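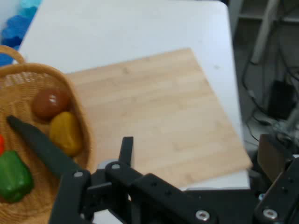

Bamboo board and vegetable basket on a white table.

Bamboo Cutting Boards: Frequently Asked Questions

Do I need to do anything to a new board before I use it?
Wash it by hand with warm water and a little dish soap, then stand it on edge until it is fully dry. Rub in a coat of food-grade mineral oil, leave it overnight, and wipe off what's left in the morning.

Can it go in the dishwasher?
No. The heat and long soak open up the glue lines, and the board will warp or split. The warranty does not cover dishwasher damage.

How often should I oil it?
Once a month for a board in daily use. If water soaks in instead of beading, it's time. Don't use olive or vegetable oil. They go rancid.

Can I cut raw meat on it?
You can, but we suggest a separate board for meat. Keep the bamboo one for bread, fruit and vegetables such as tomatoes and bell peppers.

Tomatoes left a stain. How do I get it out?
Sprinkle on coarse salt, scrub with half a lemon, wait 3 minutes and rinse. Repeat if needed, then oil the board once it dries.

The board slides on my table. What can I do?
Put a damp dishcloth under it. Smooth white tabletops are the ones we hear about most. The Luvine grip mat (item 121) also works and can be trimmed with scissors.

Are the wicker baskets safe for unwrapped vegetables?
Yes, as long as the vegetables are dry. Shake out the crumbs and soil every week or so and wipe the basket with a barely damp cloth. Do not soak it.

Will bamboo dull my knives?
It is harder than maple, so expect to sharpen a bit more often. Avoid scraping food off with the blade edge. Use the back of the knife.

How do I return a board?
Write to Kelechi Jibrin at the Wurnano customer desk and include your order number. Unused boards are accepted through the end of February for holiday orders. We don't take back boards that have been oiled.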